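Domestic Services Practice, Handout 6
Clearing a Sitting Area: Drinking Vessels
Instructor: Meirion Kneath, Room 31

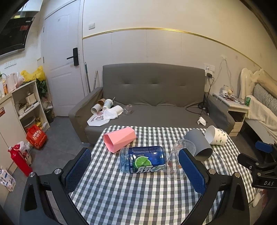
Sorting Before Clearing

Students are to sort items by what becomes of them next. Reusable cups go to the sink. Drink bottles are checked for remaining liquid, emptied and placed with recycling. Paper cups with lids and straws are taken apart first.

Vessels lying on their sides are set upright before anything is carried. Cups left on a sofa are cleared ahead of those on the table – upholstery stains more readily than a tablecloth.

Pizza boxes and used cloths are removed last. Charging cables are not to be moved without the resident's permission.

Assessment

The exercise carries 10 marks. Completed record sheets are due at the Amstead office on Wed 24 June.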